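第三章　买一双手：家务机械臂的选购与评估

本章学习目标
理解“任务成功率”在产品资料中的几种写法；能够读懂一份家务机械臂套件的报价单；学会在签字之前提出让销售人员沉默的问题。

2022年3月11日，卡利德维尔的一家小型集成商收到了普隆德尔套件的试用装。箱子里有一条机械臂、一个夹爪、一份印得极其考究的宣传册，以及一张薄薄的安装说明。宣传册的厚度与安装说明的厚度之比，本书建议读者今后都留意一下。

宣传册第一页写着：“连续500次抓取，成功率90%。”负责评估的工程师尤尼斯·陶菲克在页边批了一个字：“抓？”他想知道抓的是什么。厂方答复得很快，抓的是泡沫方块，放在灰色台面上，光照均匀，周围别无他物。世界上大概有这样的厨房，只是里面没有人做饭。

陶菲克的同事梅利娜·斯泰尔久于是把评估搬到了普通人家的台面上。她的要求很简单：住户平时怎么放，就怎么放，不许收拾。
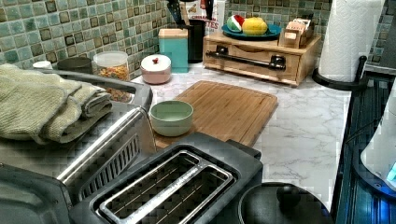 图3-1　评估用的家庭台面。面包箱上的盘子里放着水果，左前方的烤箱顶上叠着擦碗布。

对泡沫方块颇有心得的夹爪，到了这种地方要重新学做人。玻璃罐透明，深度相机最不爱看透明的东西；银色金属把手有一道高光，算法容易把高光当成边缘；擦碗布是软的，抓住一角不等于抓住了整块；案板平躺在大理石纹的台面上，几乎没有下手的缝隙。至于那只搁在案板角上的小碗，人伸手就能拿走，机械臂则要先想清楚从哪边绕过去。右侧的深色玻璃灶面会反光，在点云里，它很可能是一个洞。

套件的报价单也值得细读。普隆德尔提供三档服务：基础档只含硬件；标准档加上远程标定；“无忧档”另含30天现场支持。斯泰尔久问，第31天出了问题算什么档，对方表示会转达给产品部门。截至本书付印，产品部门仍在被转达之中。

公平地说，这套产品并不差。机械臂运行安静，急停按钮做得又大又好找，更换夹爪指垫只需拧3颗螺丝，螺丝刀还附在箱内。本章选它作案例，看中的正是这一点：一件中等偏上的产品，配一份上等的宣传册，是读者日后最常遇到的组合。

3.1节先处理“成功”二字的定义。夹起来算成功，还是放到指定位置才算？放到了，但碰倒了旁边的罐子，又怎么记？请在阅读之前，先对着图3-1写下你自己的判定标准，并请一位同学写一份，两份不要互相参考。多数情况下，你们会对擦碗布产生分歧。把分歧留着，3.4节讨论验收条款时要用。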